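A table, a cable and somewhere to put your phone down

There is a kettle on before I have my coat off, and a plate of shortbread that we are both too polite to start. I have come to Danodport to talk to the woman who runs Skirura, the small household-sorting business whose sessions have become rather popular with readers of this page, and I had expected to be shown a great many cupboards. Instead she leads me straight through to a brown wooden table with a beautiful dark grain, set against a pale wall, and tells me that this is what she wants to talk about.

"Everybody asks me about wardrobes," she says, pulling out a chair for me. "And I do like a wardrobe, don't get me wrong. But if you asked me what makes people cross with each other at home, day in and day out, it's the charging. Who took the lead, where's the other lead, why is this one not the right one. I grew up in a house of 7 and we squabbled over the bathroom. Now it's over a bit of wire."

She set up Skirura after leaving a job in the stores at Terska, where she looked after the shelves in a long back room and learned, she says, that a thing without a place is a thing you will buy again. Her first paying customer had a drawer in the hall that would no longer open. It took them an afternoon and a butter knife. When they had got everything out and laid it in rows, there were 164 bits and pieces in it, and she can still tell you which of them went to the charity shop.

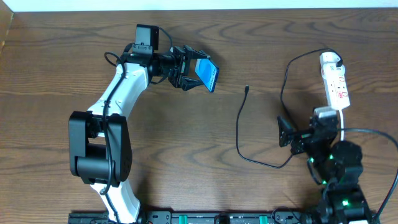
"So I start with the table," she goes on. "Always the table. I never start with the drawer, because you open a drawer and your heart sinks, doesn't it? You want to shut it again. Whereas a table you can see all of at once. You put one lead down, you let it lie however it wants to lie, and you look at both ends of it. What does it plug into? What does it feed? If you can't answer, it goes to one side. I'm not saying throw it out. I'm only saying it has to wait."

The side pile, as she calls it, gets a month. People are allowed to come back and rescue things from it, and some do, rather sheepishly, usually for an old camera or an electric toothbrush that had been living in a suitcase.

I confess to her at this point that I have a biscuit tin at home which I have not looked into since we moved. She laughs for quite a long time – kindly, I think – and pours more tea.

What about labels, I ask. I had rather imagined she would be a great one for labels.

"I've gone off them a bit," she says. "I used to do every single one, little flags, lovely handwriting. They fall off! And then you've got a drawer full of leads and a drawer full of flags. What I do now is keep the lead with the thing it belongs to. The phone lives here, so its lead lives here. If the phone goes on holiday the lead goes with it, and they come home together. My mother was the same with scissors and string."

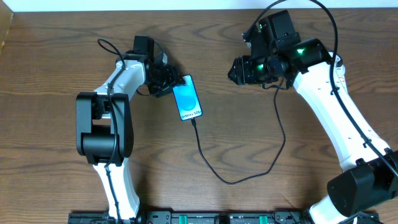

Page last changed: Feb 19, 2023

The phone, she tells me, is where most people want to begin, and she has stopped arguing with them. It is the thing they reach for first and the thing they worry about most, and once it has a spot of its own the rest of the table tends to follow along behind. She likes a spot near a wall, at the back, where an elbow won't catch it. She likes a lead with enough length to lie down in a curve, and she has strong feelings about people who wind theirs tightly round their fingers.

"You wouldn't do it to a garden hose," she says. "Well, some people would. Big loops, please, and loose ones. Imagine you're coiling it for somebody you're fond of."

She has been using a plain storage box from Imai for the spares, and speaks of it very warmly, chiefly for the lid. The box holds 2 spares for the household and no more, a rule that was tested in July when her sister came to stay with three teenagers. It held, just about, though there was a sharp word at breakfast.

And the power strip? I had noticed that she kept coming back to it.

"Oh, I'd put that out where you can see it," she says at once. "People hide them behind the sofa, and then they're on their hands and knees every evening with a torch between their teeth. I did it myself for years. Have it up on the table while you're sorting, at least, so you can see what you've got and how many places there are to put things. You can find it a tidier home afterwards, when you know what's going into it."
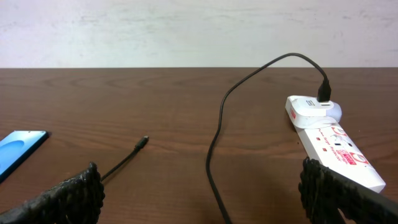
A phone, a cable end and the white power strip on the table in Danodport.

By now we have given in over the shortbread. I ask whether her own house is as orderly as all this suggests, and she goes a little pink and says that the upstairs landing is not open to visitors. There is a sewing machine on it, and a good deal of wool. She has been meaning to get to it since before Christmas.

She has 200 names on the waiting list for the spring sessions, which she finds astonishing, and she is thinking of holding a few of them in the evenings so that people can come along after work. You bring your own tangle in a carrier bag, she says, and she provides the table and the tea. I have put my name down, and the biscuit tin is already by the front door.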